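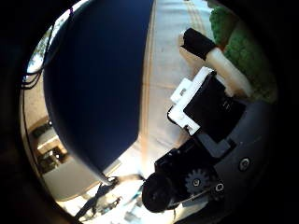 Notebook, October. Gripper rebuild on Tawhiri, continued.

Main job was the finger drive. The old pinion had worn enough that the finger closed to a different place depending on which way it had last moved, and the grip tests were no use with that in them. Replaced it and re-seated the motor. The servo stays where it was, clamped in the white bracket above the grey palm housing, with the drive running down at a diagonal below it and the dark grey gear on top. That leaves the gear open on the side the wrist camera looks at, so I can watch the teeth during a slow close without taking anything off. The cables still run over the top left of the camera view. They are clear of the finger and I have left them.

Backlash. Measured at the fingertip with the dial gauge on the bench, finger pushed by hand each way, motor held. Old pinion: too much to bother writing down. New pinion: small and, more to the point, the same at three positions of travel. The bracket flexes a little when the servo loads up. You can see it if you know where to look. A thicker wall on the servo side would deal with it, but the clamp screw then needs to be longer and we have none of that length in the drawer.

Grip test. Used the green fuzzy thing again as the soft target. Fifty closes, slow speed, rubber cap on the fingertip. Result: 33 held through the lift, the rest slipped or never took up properly. The slips were not spread evenly. Most came late in the run, when the motor case was warm to the touch. Current limit was set low after the last stall and has not been put back up. Changed one line in the Kurkoma config to raise it and did not repeat the run, as it was getting late and the compressor next door had started again.

Settings as left:

finger close speed: slow
current limit: raised one step from previous
close position: 143
open position: 33
homing: at power-up only

The close position is in raw servo counts. It was re-taught after the pinion went in, so the old value in the Siltivness branch is wrong and should not be copied back. Whoever merges next, please keep mine.

Camera. The black ring at the edge of the view is still there. It costs the corners and nothing else that matters for this work. The finger and cap are in view at the upper right with the finger against the target, and contact can be judged by eye from that. Automatic contact detection from the picture is not working. It triggers on the edge of the palm housing about as readily as on the target. Masking the lower right should fix it – the housing does not move relative to the camera, so a fixed mask will do.

Mechanical odds and ends:

- Hex-socket screw in the palm housing was loose by half a turn. Thread lock on it now. Check again after the next long run.
- Rod under the gear has a slight mark where the old pinion rubbed. Not deep enough to catch a fingernail.
- Fingertip cap is a tight push fit. No glue. It has not come off yet.
- Spare pinions are in the Triterier box with the belts, second shelf. Two left. Print more before anyone needs them.

Still to do: repeat the grip run at the new limit with a cold motor, then straight after with a warm one. Same target, same speed. If the warm run is still worse, look at the supply lead, which is longer and thinner than it ought to be. Measure the voltage at the servo end during a close, not at the bench supply.

Power off at the wall, finger left open.

Last updated: October
4 min read

Recent entries
Tawhiri: pinion wear and a bad way to measure it
Kurkoma config notes, servo limits
Siltivness branch: what to keep
Triterier box contents
Bench supply lead replacement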